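Last updated: October

Teaching a simulated arm to open a drawer (before you let the real one near your furniture)

So you built an arm, or you're halfway through building one, and now you want it to open a drawer. Me too! I've been at this in the shared workshop on Haldane Street for a while now, and I do all my drawer practice in simulation first. A bad move in there costs me a click of the reset button. A bad move on the bench cost me a gearbox, and I'm still a bit sore about it.

I'm assuming you already have a simulator running and an arm model loaded that moves when you tell it to. If yours falls through the floor, fix that first (check that the base is pinned to the world, it's nearly always the base).

Start with the drawers themselves. Each one needs a sliding joint with limits at both ends, and the limits matter more than you'd think. My first version had no outer limit, so the drawer sailed off across the room like a paper plane. Next, give the joint some friction and a bit of damping. I borrowed values from Natalie Bramwell's desk project and then nudged them up until a light tug moved the drawer and it stayed where I left it. A drawer that keeps gliding after you let go will make your arm look much more talented than it is.

Knobs come next. Please don't leave them as pure decoration! Give each knob its own collision shape, and keep it simple — a short cylinder for the stem and a sphere for the head works great. I tried using the full detailed mesh once and everything slowed to a crawl, plus the fingers kept jittering on all those tiny faces.

Now pick your approach pose. I like to park the gripper out in front of the knobs with the fingers pointed at the drawer fronts, and save that as a named pose so every run can begin from the same spot. Leave yourself some space. If you start too close, the planner has to wiggle sideways and you'll be forever clipping the corner of the cabinet. 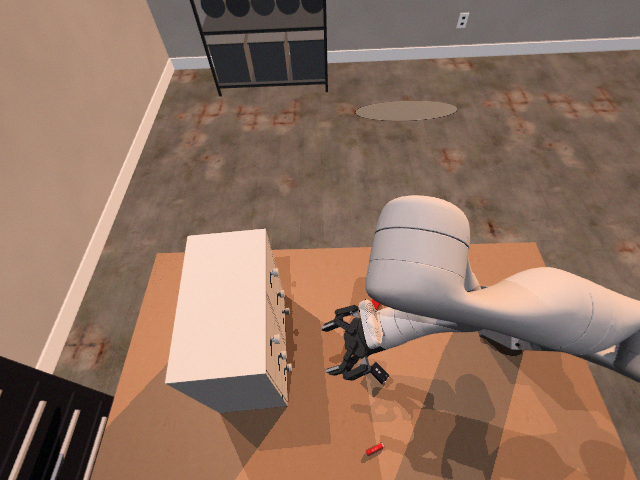
Do I need to model the whole room?

Only the parts the arm could bump into, plus whatever your camera policy is going to look at. If you're feeding the arm joint positions and a known knob location, a table and a dresser are plenty.

From the approach pose, break the move into short pieces. Go straight in until the fingers are on either side of the knob, close, wait a moment, then pull straight back along the drawer's own axis. I wait 14 simulation steps after closing, and skipping that wait was behind most of my slipped grips. Cap the closing force too, or the solver gets grumpy and flings things.

Then run it a lot. I let mine go for 2000 tries overnight on a Wednesday, shifting the dresser a little and turning it slightly each time, and logged how far the drawer had moved at the end. Sort the log by worst result and watch those runs first. Mine were nearly all cases where the wrist had run out of travel, so I moved the base over by 3 inches and tried again.

When you do go to the real arm, drop the speed way down and keep a hand on the stop button. Bohdana Koval lent me an old nightstand for that part, and it has the stickiest top drawer in the county, so friction tuning is where I'll be picking this up next time.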